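4.2 Small tools and the shared table

We come now to the part of the study that we had not planned to write at all, and which has ended up being the part our teachers ask about most. When we drew up the observation sheets for the Herkwood and Astley classrooms, we had in mind the big things: where the shelves stood, how far a child had to walk to reach the paper, whether the sink was on the same side of the room as the paint. The craft table itself we treated as a single item with a single code. It was Mayuree Intarasuk, going through the first of the January sheets, who noticed that the margins were full of notes about hole punches.

Across the whole period we logged 917 separate pauses in work, meaning any moment when a child stopped what he or she was making and looked up, got up, or asked for something. Of these, 78 had to do with a hole punch, either finding one, waiting for one, or asking a grown-up to squeeze it. That may not sound like a great many, but they were long pauses compared with the others, and they tended to spread. A child who got up to look for a punch would very often stop at a friend's place on the way back, and then two children were no longer working (we have all done the same thing on the way to the office printer, so we say this with sympathy).

The teachers had different habits about where the small tools lived. At Herkwood everything went back into a tray at the end of each activity, handles all facing the same way, and the tray was carried out again the next time. At Astley the tools were simply left out on the table along with whatever else the group was using, crayons and string and card, and tidied at the end of the day. We expected the tray to come out ahead. In the first weeks it did, and the children at Herkwood found what they wanted quickly. Later on the picture became more mixed. Once the Astley children had grown used to their table they seemed to look it over before sitting down, and several would choose a seat close to the tool they thought they would need.

Color mattered more than we had allowed for. Thongdee, in an earlier report on the same age group, suggested that bright handles help children spot a tool on a crowded surface, and our notes generally agree. Where handles stood out against the table, children picked up the punch and went straight on. Where the tools had dark handles and had been set down among dark folders, we have notes of children lifting things up and putting them down again, sometimes the very thing they were after. A pale wooden tabletop is a kind background for nearly everything, and we would gently recommend one to any school that is choosing furniture and has the money to choose.

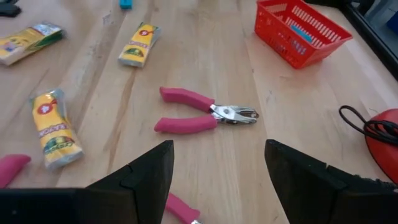

Figure 3. Hole punch with pink handles on a light wooden table, with yellow crayon packs in clear plastic.

The crayons deserve a word of their own. Both schools received them in small packs, and neither had a rule about when a pack should be opened. Some teachers emptied everything into a tub before the children came in, and others handed the packs over as they were. We had supposed that the wrapping would slow things down, and for the youngest it did, a little, but a good many children plainly enjoyed the opening and were in no hurry for an adult to do it for them. One girl at Astley lined up her crayons beside the punch and used them, with great care, to mark where each hole should go. We did not have a code for that and wrote it out in full.

The twelve teachers who returned the Trikbridge questionnaire were asked whether they would rather have more tools or a better place to keep them. Most wanted both, naturally enough. Those who wrote longer answers came back again and again to the end of the session, when hands are sticky, coats are waiting, and the punches have to go somewhere. We take this up in the next section, where the tidying routines are set out school by school.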